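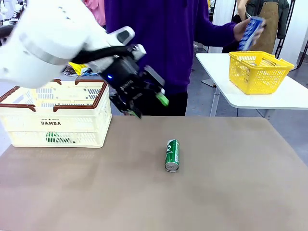

Last updated: 31 January 2021

Studies > Taking Part > Drinks Diary

Drinks diary: adults wanted in the Zilimon area

Bruduvent is looking for 264 adults to keep a diary of what they drink at home and at work. We want to know how much people drink in an ordinary week, at what times, and how well they remember it afterward. Water, coffee, tea, milk, juice, soda, beer and everything else count. You do not need to change your habits, and we would prefer that you didn't.

The diary runs for three weeks. You write down each drink when you finish it, with the time, the kind of drink and the size of the cup, can or bottle. Most people need a few minutes a day. You can use the paper booklet or the Ella diary on your phone, but please stay with the one you start with.

There are two visits to our office on Hirano Street. At the first we explain the diary and you practice with a few sample entries. At the second you hand in the booklet, answer a questionnaire and take a short memory test on the last few days of your diary. 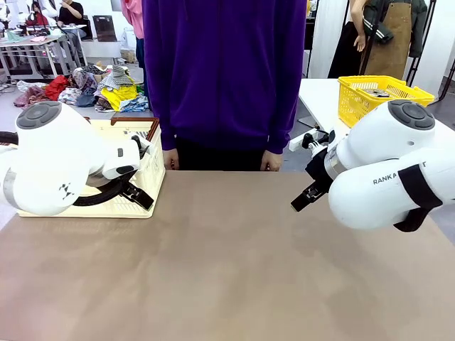 Who can take part

- You are 18 or older and live in Zilimon or a neighboring town.
- You can read and write English well enough to fill in a daily form.
- You are not on a fluid limit set by a doctor.
- You are not pregnant or nursing.
- Nobody else in your household is in the study.

Night shift workers are welcome. We have few of them so far and would like more. If your shifts rotate, tell us your schedule when you apply so that we can pick a start date that works.

Payment

You receive $210 when the diary and both visits are done. If you stop early, you are paid for each full week you completed. Bus fare is paid back at the second visit if you bring your tickets.
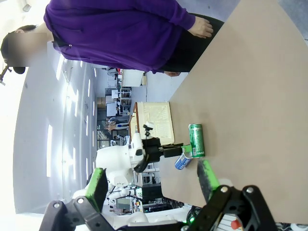
Parking is free behind the building, but the lot fills up before noon. Payment is by check, mailed to your home address, so please make sure we have it right.

Your answers are stored under a number, and your name is kept in a separate file. Names and addresses are deleted once payments have gone out. You may leave the study at any time and do not have to say why.

How to apply

Fill in the short form at the front desk or ask us to mail you one. We will call you to set a date for the first visit. The last diaries start in July. 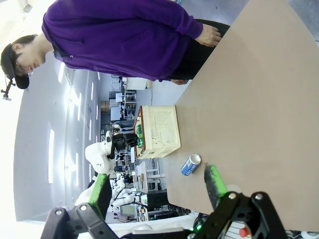 Purple hoodie and black cap, next to the table.

If you have kept a drinks diary for us before, you can apply again, but mention it on the form.

This site uses cookies to remember your settings. By continuing to use it you agree to this. Accept | Read more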